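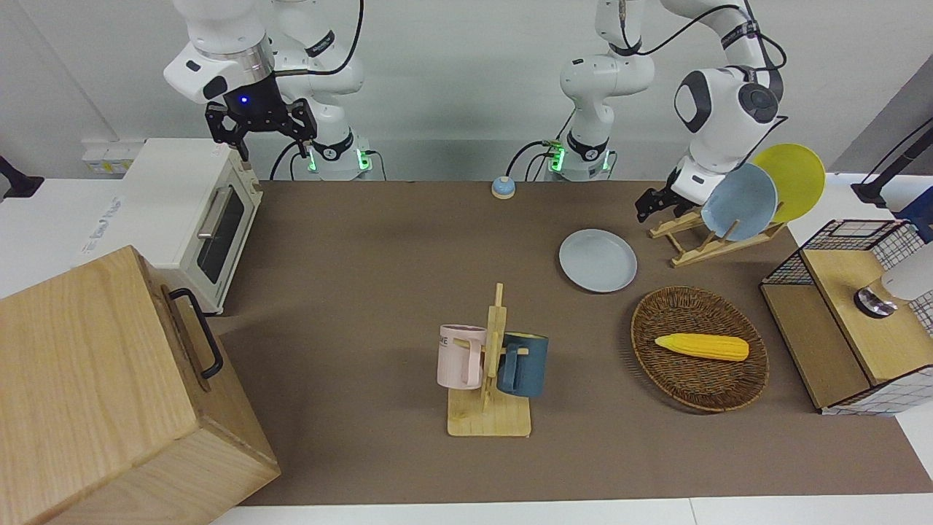

3.2 The kitchen table task

We settled on a kitchen because Wichai Khunthong, who ran the practical half of the module, wanted chores that first-year students could argue about without reading anything first. Everyone has an opinion on where a plate goes. The table in Figure 1 is the layout we kept for the whole of the second term, with a toaster oven on one side, a dish rack on the other and a mug tree in between.

Figure 1. The two-arm table as used by the student teams.

Each team of two drove both arms by hand first and then trained a policy on their own recordings. We ended up with 2274 recordings from 23 students, and I threw out the ones where somebody had plainly given up halfway (mostly mugs -- the pegs are short and students get cross). Plates were far more popular. I'd have guessed the opposite, and so would Helmut Hollmann, who lost a bet over it.

Teams were scored on 10 tries per chore, with a plate counted only if it stayed upright in the rack after the gripper let go. We didn't mark speed at all. Two teams asked if they could ring the bell to end a try, so we let them, and by December the rest had copied it. It made the recordings much easier to cut up afterwards, and I'd build it in from the start next time.

Kavden Student Robotics Papers | Contact the editors | Back to top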